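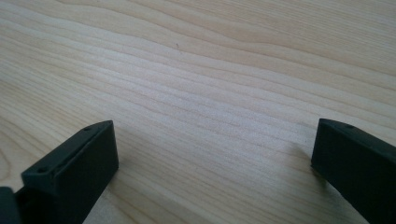

**Gripper fingers closing crooked after pad swap (Berge hand tool)**

**shimstack_ed** — June 28, 2020
Swapped the fingers on our hand-held Berge gripper and now the left one gets to center before the right one does. By 2 mm, which doesn't sound like much until you try to pick up a washer. Two screws per finger, tightened the way the Lotance sheet says. Homed it, power cycled it, said a few words to it. Same thing.

Cycle counter says 476 since the last service, so it's hardly worn out.

**oldgrease**
Did you home it with the fingers on or off?

**shimstack_ed**
On. The sheet doesn't say.

**oldgrease**
The sheet doesn't say a lot of things. Take them off, home it bare, put them back on with the screws just snug, close it on a flat gauge block, then tighten. If you tighten first, the slop in the holes decides where your center is.

**mrs_backlash**
Disagree. Homing bare never changed a thing on ours. It's the linkage. There's a pin behind the left finger that dries out and drags. Wipe it, one drop of light oil, work it open and closed by hand for a minute. I've done this on every Berge in the shop since January.

**oldgrease**
If it dragged, the left would be late. His is early.

**mrs_backlash**
Then the right one drags. Same pin, other side. I can do this all day.

**tolerant_of_3_thou**
Which fingers? The Somska ones have slightly bigger holes than the Clatine ones and people mix them in the same drawer. I did. Twice.

**shimstack_ed**
...the drawer is labeled "fingers."

**tolerant_of_3_thou**
Great drawer.

**shimstack_ed**
OK, update. One Clatine, one Somska. Under the shop light they're both just black. Put on a matched Clatine pair, closed on a 19 mm block with the screws snug, then tightened a little at a time, back and forth. Error is down to something I can't see, only feel with a strip of paper.

Oiled the pin too, so everybody gets to be right.

**oldgrease**
Put a paint dot on each pair before they go back in the drawer. And now you don't know which one fixed it.

**mrs_backlash**
It was the pin.

**shimstack_ed**
Does anyone have the torque for the finger screws in something other than "firm"? That's all Lotance gives me.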